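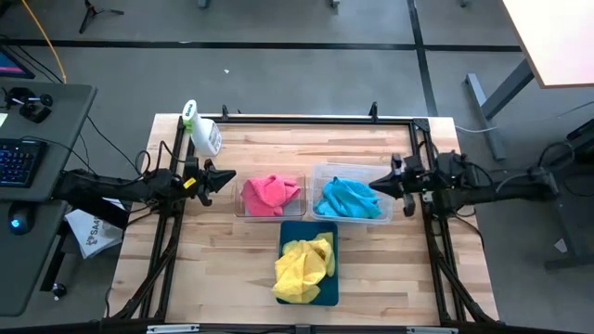

2018-03-12
By the Equipment Planning Desk

Organizations that budget for a two-arm workstation tend to begin with the arms and finish with whatever money remains. Zevevari, a contract laundry and textile sorting firm, reversed that order when it prepared its current purchase plan, and its experience deserves attention from other midsize buyers.

The firm received quotations from two suppliers, Binon and Teuber. The arm prices were close. The difference lay in the items listed on the later pages: frame, rails, cabling, operator desk, replacement fingers and bins. Teuber priced these separately, in 633 line items. Binon offered a single package with a fixed allowance for spare parts. Purchasing staff needed most of December to place the two offers on the same footing.

Three findings shaped the final request. Spare gripper fingers should be ordered with the station, as later orders carried a higher unit price and a longer wait. Bins should be bought in more than one size and color, so that cloths of different kinds can be kept apart during trials. Floor space must be measured with the desk in place. The first layout allowed for the table alone and had to be redrawn.

Zevevari also set aside 20 percent of the project budget for the first year of operation, to cover staff training, software licenses and more than 1000 hours of supervised running. A smaller line covers cloths and cleaning supplies, which had previously been charged to general stores and were therefore difficult to trace.

The plan, known internally as Wavby, provides for one station at the outset. A second will be considered after 10 months, on the basis of recorded downtime and the cost of parts consumed. Funds for the second station have not been committed, and both suppliers have been asked to hold their quoted prices until that review.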